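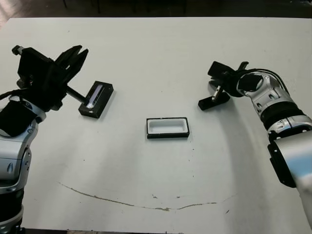

*Figure 1. The white table, with the left and right arms over it.*

# Listening to a Hillside: Low-Cost Landslide Warning for Nudalar

Theerawat Thaweesak, December term project

I picked landslides because of my grandmother's road. It climbs through Nudalar under a steep cut slope, and every rainy season part of that slope ends up on the pavement. The district has one official rain gauge, down in the valley at Jemal, and the village only hears a warning when somebody there picks up a phone. I wanted to know if a few cheap sensors in the soil could do better!

## What I built

The system is called Gilta. Each Gilta post has a soil moisture probe, a tilt sensor and a small radio, all packed into a length of drainpipe with a screw cap. I put 2 posts on the slope, one near the top of the cut and one just above the ditch, and a receiver in my grandmother's kitchen window (she now checks it before she checks the weather). The posts report every 18 minutes, and more often once the ground gets wet.

## What the data showed

I collected 203 hours of readings before the lower post went quiet. The best part was the second storm. Moisture at the upper post climbed for most of the night, leveled off, and then the tilt reading started to creep. It was a tiny change, but it was so much fun to watch it come in line by line. In the morning I walked up and found a fresh crack in the grass above the post, long enough that I had to pace it out.

The Jemal gauge recorded very little rain that night. The storm had sat on the ridge and mostly missed the valley, so a warning based on that gauge alone would never have gone out.

## Problems

The radio range was a letdown. I planned on 300 meters and got that only with a clear line of sight; wet leaves cut it badly. The lower post filled with water through the cap threads, and I lost its last readings. I also have just one slope and two storms, so I can't say yet what tilt value should set off an alarm.

## Next steps

I want to add a third post across the Drirnedness gully, where the old slide scar is, and use a proper gasket this time. I'd also like the kitchen receiver to sound a buzzer, with the alarm level set low at first and raised as more storms come through. My code and wiring notes are in the project folder, along with the raw readings from both posts.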